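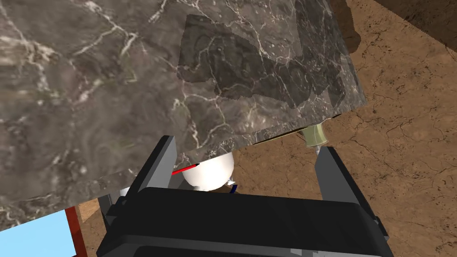 Urora kitchen set, gripper comparison

Hi! I put this set together while comparing two simulated grippers, Folard and Adjei, in one kitchen. There are 2,459 episodes, of which 1,396 use Folard (I started with that one and got carried away).

What's in it
- Wrist views, with the fingers at the bottom
- A wider view of the arm and the counter, handy when the wrist view gets confusing

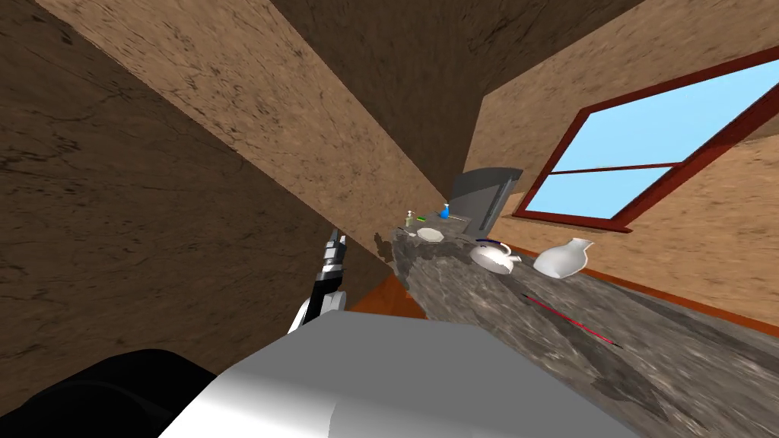
Known quirks

The room comes out steeply tilted in a lot of views. I left it that way, so rotate things yourself if your model cares. Bottles are my favorite test - the neck gives the fingers a small target, and the approach angle matters a lot.

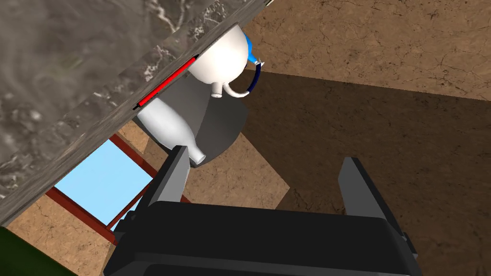 Riku Fujimoto wrote the controller, and I only changed the closing speed, in May. Finger friction is still a guess for Adjei, so go easy on it in comparisons. Bug reports go to the Ridbridge tracker, please!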